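Handout 4: Approach and grasp on the drive caddy
Robot Handling Lab, Ancombe section
Instructor: Daniyal Bugti

Bring the printed log sheet on Thursday. The Trovero controller must be homed before you load any program from this handout.

1. Task

The arm works over a gray plastic bracket resting on the ribbed metal surface. A black caddy with blue tabs sits in a slot along one side of the bracket. Your program has to bring the gripper to a standoff point, line up with the long side of the caddy, close, and lift straight out of the slot. Placing the part is covered in Handout 5.

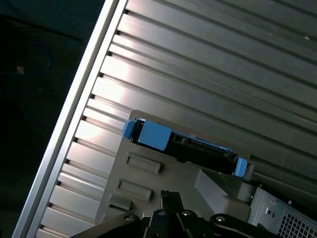 Teach the standoff point first, at 30 mm above the bracket, and save it under your group number. All other points are stored as offsets from it. If the bracket gets bumped, you reteach one point and the rest follow.

2. Alignment

The rail, the ribs and the caddy do not line up with the gripper axes at the home pose. Rotate the wrist before you descend. Groups that descend first and rotate later tend to catch the rim of the bracket and trip the force limit – the arm then has to be homed again.

Use the two end tabs as the reference for the caddy axis. Do not use the ribs. Their reflections change with the overhead lights, and the edge finder in the Memon vision package will return a different angle in the morning than at 4 p.m.

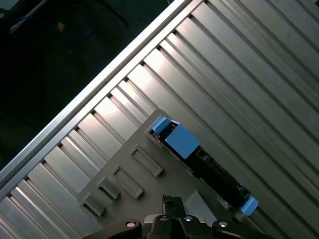

Angle error at the standoff point must be 2 degrees or less. Record the value before each attempt, including attempts you abort.

3. Speed and force

Travel moves: up to 27 percent of rated speed.
Final descent: manual step mode until the instructor signs your sheet.
Encoder reading at full close: 2,790 counts. A lower reading means the fingers stopped early – check what is between them before you lift.

4. What to hand in

One log sheet per group, the saved point file, and a half page on the largest source of angle error you found. State how you measured it. Reports that give only a pass rate will be returned.

The Bolville section shares this cell, so restore the default tool frame when you finish.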